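Clearing the Black Table at Clorkwood
January
By Khanyisile Van der Merwe

I was told the new system would have our work tables clear in five minutes. I have heard that before. Sumex sold the Clilbridge office a set of labeled bins on the same promise, and the bins are now full of things that belong in other bins.

The system, as the Venter handout explains it over 7 pages, is that every cable goes home with its device at the end of the day. Fine on paper. The handout's own table has one lamp and one notebook on it, and I have never met anyone who works at a table like that. Ours collects chargers, tape, drinks and whatever came in the last delivery. Room 3083 got the first try, and I went along to see how far the theory would get.

I did like one rule, the one about dealing with the bulkiest item first. I'm less sure about leaving the wires until the end, when everyone wants to go home and will agree to call any heap "sorted."
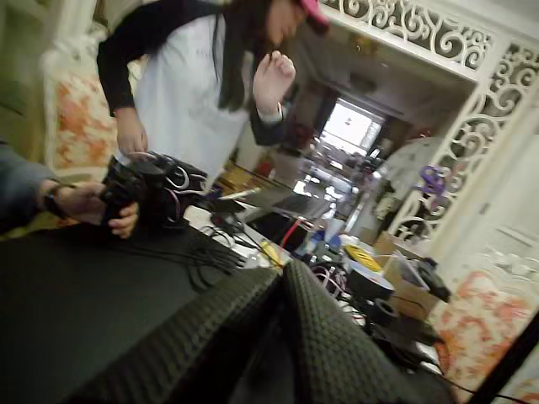 Two people's hands for the big black camera and its cables. The laptop is still open, the bottle is still standing, and the pink and white wires are in the state I'd expect.

Lindiwe wrote in to say I'm being unfair, that her table has stayed clear since she started tying each cable before putting it down, and that the ties cost her next to nothing. Maybe so. I'd like to see it again in a month.

Contact the Clorkwood office | © Clorkwood | Back to top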